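November, early

Woke at five to rain on the roof and lay there working out whether the gutter over the back door had been cleared. It hadn't. By the time I got up there was a sheet of water coming off the corner and a puddle against the step. Moved the boots inside, put the kettle on, and decided the day would be for indoor jobs.

The main one was the sourdough. I have been keeping the starter going since winter and it has been sulking for a fortnight, rising halfway and then giving up. I think the kitchen has been too cold overnight. I moved the jar to the shelf above the hot water cylinder and fed it with rye instead of the usual white. By lunch it had doubled, so I may have been blaming the flour for nothing. I mixed a dough with 400 grams of the good stuff from the Skirholm mill and left it under a tea towel.

While that was going I did the pantry. I took everything out and wiped the shelves with vinegar. Found three open bags of red lentils, all from different shops, and tipped them into one jar. Found the cardamom I was sure we had run out of, behind the oats, so now there are two. The moths have not come back, which I was pleased about. I put fresh bay leaves in the corners anyway. I have no idea if they do anything but my grandmother did it and I don't mind the smell.

Threw out a tin of coconut milk that had swollen at one end, and a packet of gelatine so old the price was on a paper sticker. Kept the pickling salt. I always mean to do cucumbers in February and then it gets too hot to stand over a pot.

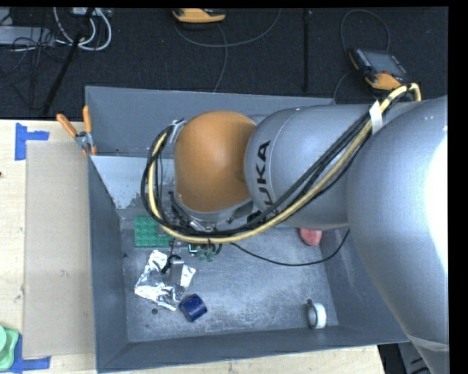
The dough needed folding every half hour, so I couldn't go far from the bench. I gave it four folds in all. It was slack to begin with and I nearly added flour, but I remembered doing that last time and ending up with a brick, so I left it alone. By the third fold it was holding an edge. I went looking for something big enough to prove it in, now that the big bowl has a crack, and what I would like is an open metal bin like the grey one in the picture, only small enough to go in the fridge. I made do with the enamel roasting dish and a plate on top.

Rang my sister at two. She is off bread this month and on to yoghurt, which she makes in a thermos. Hers sets and mine never has. She says I heat the milk too fast. I wrote down what she does – bring it up slowly, hold it just under the boil for 16 minutes, let it come down until you can keep a finger in it – and stuck the note inside the cupboard door with the others. We talked about Christmas as well. She wants everyone at her place again but without the hot lunch. I said I would bring the ham and two loaves. She said one loaf.

The rain stopped mid-afternoon so I went out and did the gutter after all. It was full of leaves from next door's liquidambar and a tennis ball that must have been up there for years. The dog took the ball and has not let go of it since. The parsley has gone to seed and the broad beans are leaning badly on the windward side. I put in two more stakes and ran string between them. Picked enough for tea, small ones that didn't need double peeling.

The oven took ages to come up to heat. The seal on the door is going. I looked at the Szabo catalogue for a new one and they want more for the seal than I paid for the oven's last service, so I will try turning the old one around first. I baked the loaf in the cast iron pot, lid on for the first half. It opened along one side and not where I had cut it. Good colour though, and a proper crust that crackled when I put it on the rack.

I was supposed to leave it until morning. I left it an hour. Had two slices with butter and the beans, and an egg on top. The crumb was a bit tight towards the bottom, and sour, more than I expected, probably from the rye. I liked it. Next time I will give it longer in the dish and use less salt – I put in 9 grams and it tasted like more, unless the scales are off. They have been flickering. Must get a battery.

Accounts after tea. Power bill is up again. I paid it, and the rates instalment, and filed the receipt for the tyres. There is still the water bill to query, as they have read the meter wrong twice and I would rather sort it before the next one comes. The phone queue shuts at five so that is a job for tomorrow morning.

Bed by ten. The starter is back on its warm shelf with the lid loose. Need to get: battery for the scales, garden string, milk, more rye.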